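Mon 9 February
By Marianna Walczak, Wastano press office

Wastano changes size labelling and wash guidance on long-sleeved basics

Wastano, the clothing maker based in Garkside, has today confirmed changes to the way it sizes and labels its long-sleeved tops for adults. The changes apply to all stock leaving the Garkside warehouse from this week. Existing stock in shops will be sold through with the old labels.

The main change is to body length. Under the old size chart, length was measured from the shoulder seam to the hem. Shops and customers often measured from the back of the neck instead, which gives a higher figure, and the two were regularly confused. All lengths will now be given from the back of the neck. Chest width is still measured flat, from underarm to underarm, with the garment closed and the side seams lying straight.

Sleeve length has also been redefined. It will be taken from the shoulder seam to the end of the cuff along the upper fold of the sleeve. No garment has been recut. A customer who takes a medium now should continue to order a medium.

The review began in October, after returns marked "wrong size" had risen for two seasons running. Wastano checked 978 returned tops against the published chart. Of these, 440 were within tolerance on every measurement, and the fault lay in how the chart was worded. The remainder were outside tolerance on at least one point, most often sleeve length after washing.
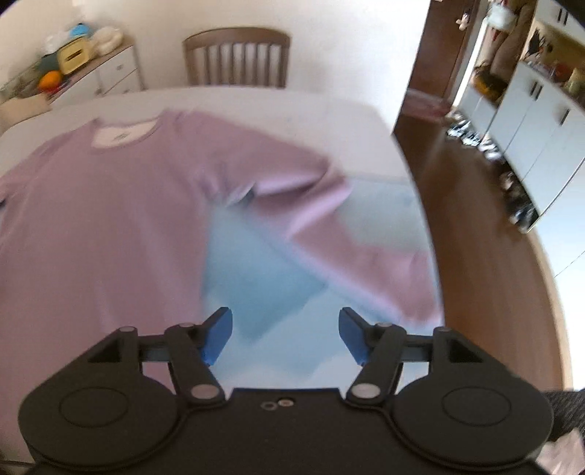
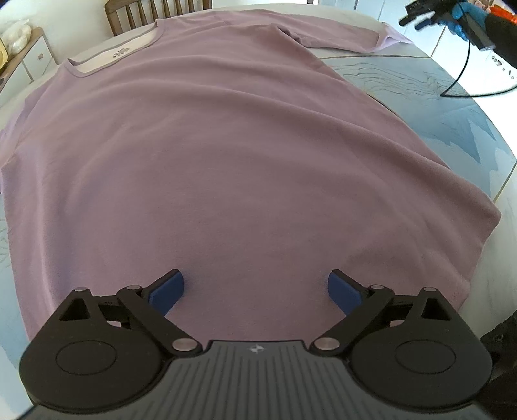

Wash guidance has been revised as a result. The advice for cotton jersey tops is now a 30 degree wash with a reduced spin, reshaping while damp and drying flat. Tumble drying is no longer recommended at any setting. Tests carried out for Wastano by the textile laboratory Rokorlow put 500 tops through six wash cycles each. Tops dried flat kept their sleeve length within the stated tolerance. Tumble-dried tops lost length mainly in the first two cycles, with little further change after that.

The printed neck label will carry the size, fibre content and care symbols. The separate sewn-in side label, which many customers cut out, will be dropped. The ink has been changed to one that holds up better to repeated washing, and the smallest type has been made larger.

"Most of the complaints we looked at came down to two people measuring the same top in two different ways," said Nikola Zawadzka, head of garment technology at Wastano. "The new chart gives one start point and one end point for each figure. It also says whether the figure is for the garment or for the body, and the old one did not."

The Makowska range of heavier knitwear is not affected. It is cut to a separate chart, which will be reviewed later in the year.

Printed copies of the new size chart are being sent to all stockists with their next delivery. Stockists who list Wastano products online are asked to replace the length and sleeve columns together, as figures from the old and new charts cannot be mixed. Product codes and prices are unchanged.

Press enquiries should be sent to Marianna Walczak at the Wastano press office, Garkside.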